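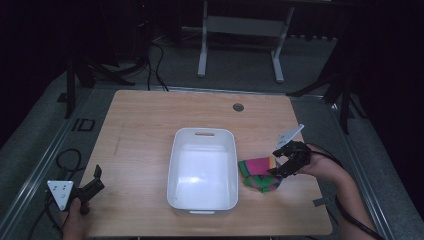

Werkstattbuch Mistwood, August, nachmittags

Handgreifer, zweite Fassung, Sockenaufgabe

So, weiter geht's mit den Socken! Aufgabe bleibt wie besprochen: Socke liegt rechts neben der weißen Wanne, rechter Greifer nimmt sie auf, ab in die Wanne, fertig. Die bunte Stricksocke in Pink und Grün ist mir dafür inzwischen die liebste, die hebt sich vom hellen Holz so schön ab, dass ich beim Durchsehen der Aufnahmen sofort weiß, wo ich bin. Graue Socken bitte erst mal in der Kiste lassen.

Zum Umbau: Ich habe am rechten Greifer die Gelenke noch mal aufgemacht und die Bohrungen nachgerieben. Die Finger liefen vorher leicht schräg zusammen, das hat man bei festen Teilen kaum gemerkt, bei Stoff aber sofort (er rutscht vorne raus und man greift dreimal nach). Jetzt schließen sie sauber, und der Hebel geht deutlich leichter. Links ist noch alles beim Alten. Wer Zeit und Lust hat: die Reibahle liegt in der oberen Schublade, Haltwood steht auf der Schachtel.

Die weißen Platten sitzen wieder fest. An der rechten war eine Schraube lose, ich hab Sicherungslack draufgetan, ganz wenig, bitte nicht mit Gewalt lösen. Falls sie doch runter muss, vorher den Winkel anzeichnen, sonst dürfen wir die ganze Kalibrierung wiederholen und das war schon beim letzten Mal ein verlorener Abend.

Kabel: immer noch mein Lieblingsärger. Rechts führe ich es jetzt über den Unterarm nach unten weg, das zieht weniger am Handgelenk als die alte Variante unter dem Griff durch. Nach einer halben Stunde merkt man es trotzdem. Cletus Halvorsen meint, eine Schlaufe mit Klett am Ellbogen würde reichen, ich hätte lieber eine Aufhängung von oben. Probieren wir beides. Links hängt das Kabel in Schlingen neben dem Tisch runter, da muss man beim Rübergehen aufpassen.

Licht ist auch noch nicht gut. Der Wannenboden spiegelt ziemlich, mitten drin ein greller Fleck, und genau da landet ja nachher die Socke. Ideen bisher:
- Lampe flacher stellen
- Diffusor davor (Backpapier hat neulich gar nicht schlecht funktioniert!)
- Wanne innen mattieren, Schleifvlies 561 müsste noch da sein

Ich würde mit dem Backpapier anfangen, das kostet nichts.

Ablauf für den nächsten Durchgang, damit wir alle dasselbe machen: Wanne leer auf den Tisch, Socke locker hinwerfen und NICHT glattstreichen, beide Greifer offen, kurz stillhalten, dann los. Ein Satz sind 40 Griffe, danach Pause und Hände ausschütteln. Ich hab heute sieben zur Probe gemacht, einfach um ein Gefühl für die neuen Gelenke zu kriegen. Zweimal hab ich beim Absenken die Tischplatte erwischt, also lieber etwas höher ansetzen und schräg reingehen.

Die Auswertung läuft über den Rechner Havis, Ordner heißt Quintanilla2. Bitte nichts umbenennen, das Skript ist da sehr empfindlich (meine Schuld, baue ich noch um).

Offen: linken Greifer nachreiben, Klettband besorgen, Diffusor basteln. Und neue Fingerpolster drucken, ein Satz dauert ungefähr 2 Stunden, das weiche Filament ist fast alle.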